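Ticket: Bottle clearing, two-arm table, cycle stops before table is clear
Product: Kivalell sorting table, software by Bondura
Opened by: Lieven Geerts
Opened: 1/10/24
Priority: normal
Status: open, waiting for supplier

Problem

The task is simple to say: take the empty drink containers from the table and put them in the wastebasket. A child does it in one minute. The arms do it also, but in 16 of our 177 runs the cycle stopped with containers still on the table. The log then shows "no grasp candidate" and both arms go to hold. There is no alarm.

I write this ticket because our canteen wants to know before the end of January if a machine can take over the table clearing. I would like to give them a correct answer and not a hopeful one.

What I checked first

Gripper force: normal on left and right.
Calibration: done again, no change.
Basket position: back right corner, as in the manual from Bondura.
Time limit: was 700 seconds, so the limit is not the cause. The stops come much earlier.

The two pictures belong to the same session. The bigger pile has bottles lying against each other, and the other one has six items left.
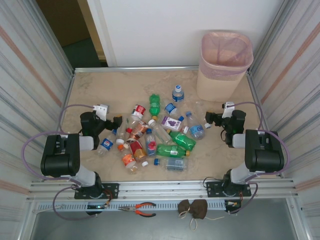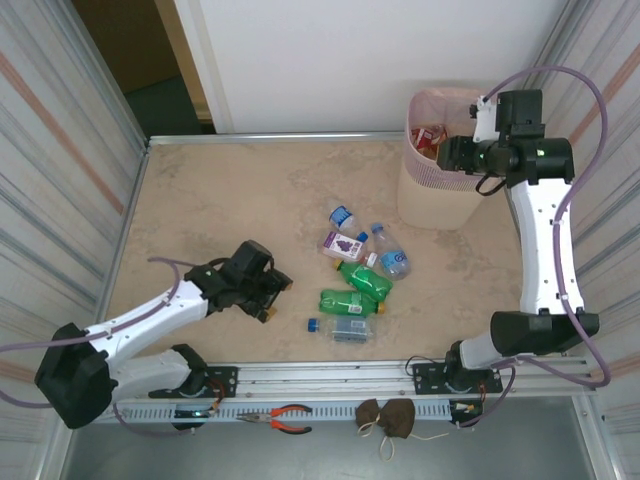 Log of tests

Test 1. Only clear bottles with a label, laid apart from each other. 10 runs, no stop.

Test 2. Same bottles, pushed together until they touch. Two stops. When I moved one bottle a little by hand, the cycle continued without restart. So I think the software does not find the border between two clear bottles.

Test 3. Juice cartons only. No stop, but the gripper squeezed one carton flat. For empty ones this is acceptable. For a half full one it would not be, and in a canteen you get many of these.

Test 4. Loose caps. The arms ignore them every time. I could not find a setting for minimum object size. Please tell me if there is one.

Test 5. Labels removed from the clear bottles. Four stops. This was the worst test, and I repeated it the next morning with the blinds closed – the result was the same.

Reply from Christodoulou (supplier support)

Thank you for the good notes. Please set "nudge on fail" to ON in the Stalesent menu, second page. The arm will then push the pile softly and look again. Caps are below the minimum size and this value is locked in your version.

Answer from Lieven Geerts

I did this. The touching bottles go well now, no stop in the same test. With the labels off I still have one stop, so it is better but not solved. One time the nudge pushed a round bottle to the edge of the table, where the arm could not reach it anymore. Can the push be made shorter?

For the canteen I have written that the machine can clear bottles if a person comes after it for the caps and the difficult ones. They asked if it can also wipe the table. I said no.

Please keep the ticket open until the cap size can be changed.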